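FOR IMMEDIATE RELEASE

Stirow halts automated CPU handling after grip fault on Trumatano line

14th January. Stirow has stopped all unattended processor removal at its Kaltodus refurbishment site after a fault in the gripper control software. No one hurt. Customers with machines on site are being contacted directly.

What we know so far. The Trumatano cell takes processors out of used desktop computers and workstations and puts tested ones back in. During a night run the jaws lost holding force for a moment over an open socket. The chip dropped on to the contact pins. The cell did not register the drop and carried on to the next machine, same thing again. 2 boards scrapped before an operator pressed the stop.

A check of the logs found 42 grip warnings going back to October, none of which were passed on to staff. They were filed as routine messages. That was a mistake in how we set up the alarms and we are sorry for it.

Of the 1297 machines handled in that time, 200 are being pulled back for a socket inspection by hand. The rest were tested under load before leaving and are not thought to be affected, but any customer who is worried can ask for a free check.

"The arm should have stopped itself and it didnt," said Jarmo Honkanen, head of operations at Stirow. "We want a person standing at the cell untill we can show it will stop every time."

Rüegg, which supplies the control software, has sent a corrected version. Now on trial at Kaltodus, attended runs only, reduced speed. Any drop in grip force now halts the arm and sounds an alarm. A further statement will follow when trials end.

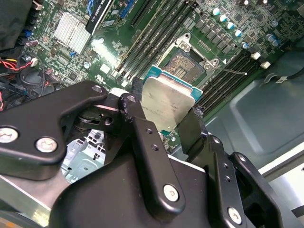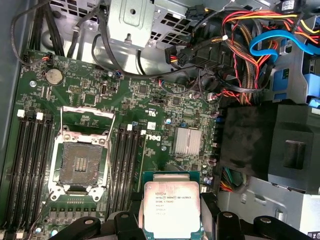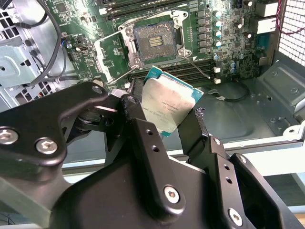
Processors in the gripper, sockets open.

Will my order be delayed?

Orders already packed will go out as planned. Anything still waiting for processor work is being done by hand, so please allow extra time. We will email a new date for each order affected.

Press contact: Stirow press desk, Kaltodus site.

ENDS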